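Subject: Re: [garment-perception] leg gap gets filled in by the mask
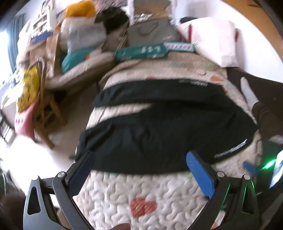

*Black trousers, sideways on a quilted bedspread, waist end to the right.*

Hi all,

Replying to Rostislav's message from Sunday, quoted below with my answers in between.

> On Sunday, Rostislav Kollár wrote:
>
> I updated to the August branch of Dultura and reran the trouser set. The outline is better, but on a good part of the frames the two legs come back as one blob. The fold planner then reads the garment as a skirt and picks the wrong template. Is this the segmenter or the cleanup step after it?

It's the cleanup step. I dumped the raw mask for the frame at the top of this message and the gap between the legs is there. It tapers, so the narrow end is only a few pixels wide at working resolution. After that we run a closing pass with a kernel of 8, which seals the narrow end, and then the hole filler sees an enclosed region and paints the rest of it in. Two small steps, each fine without the other.

The hole filler was added by Svatopluk Kadlec for shirts with light prints on the chest. White lettering on dark cloth used to punch holes in the mask. We still need that. This pair has white lettering along the upper leg and another strip near the lower right edge, and with the filler off both of them drop out of the garment.

> Could we just cap the hole size? Anything over some area is background and stays open.

I tried it. Out of 484 trouser frames, 125 were merged before the change. With an area cap that went down to 57. Most of what is left are frames where the legs lie close together and the gap is smaller than a block of lettering, so area alone can't separate the two cases.

What I have on my branch now compares the color inside the hole with a ring of pixels sampled outside the garment. If they match, the hole stays open. On the cream quilting this works well. It doesn't work on the parts of a bedspread that have their own pattern. There is a red double-heart appliqué just below the trousers in this frame, and if the ring picks up too much of it the average shifts and the comparison fails. I switched from the mean to the median and that helped. I haven't rerun the whole set yet, so please don't quote a number for it.

> Second thing, the keypoint head puts a hem point on the little tab at the bottom left corner. Known?

Not known to me. I see it too. The tab sticks out next to the hem and it is as dark as the rest, so the contour runs around it and the corner detector likes it. Damir, do you have labels for tabs and loose strings, or are they all under "garment"? If they are all one class I would rather smooth the contour before the corner step than relabel.

> Last one. Do I need to mask the jaws myself?

No. Set `tool_mask: static` in the perception config and it will use the stored polygon for each side. Two cautions:

- The polygon covers the jaws in their open position only. If you need frames from the closing phase, use `tool_mask: linked`, which moves the polygon with the reported opening width.
- In both modes the pad overlaps the lower edge of the garment in views like this one. The planner treats the covered stretch as unknown and interpolates. It should not place a grasp there. If you see it do that, send me the frame.

The config I'm running, for anyone who wants to compare:

```
closing_kernel: 3
fill_holes: color_ring
ring_stat: median
tool_mask: static
template_guess: late
```

The last line holds off on choosing a fold template until the keypoints are in. It costs a little time per frame, but a merged mask no longer decides the garment type by itself. Severino asked for this a while back for the Grarkberg planner, and I think it should become the default.

Open points:

1. Someone other than me should run the color ring on dark bedding. Black trousers on navy sheets are going to be bad and I'd like to know how bad.
2. Motion blur. The red patches above the trousers are smeared in this frame, and I don't trust the ring samples from that area. Maybe weight them by local sharpness.
3. The kernel change affects socks. I haven't looked at how.

Branch is `leg-gap` in the usual repository. I'll leave it unmerged until point 1 has an answer.

Svatopluk Slanina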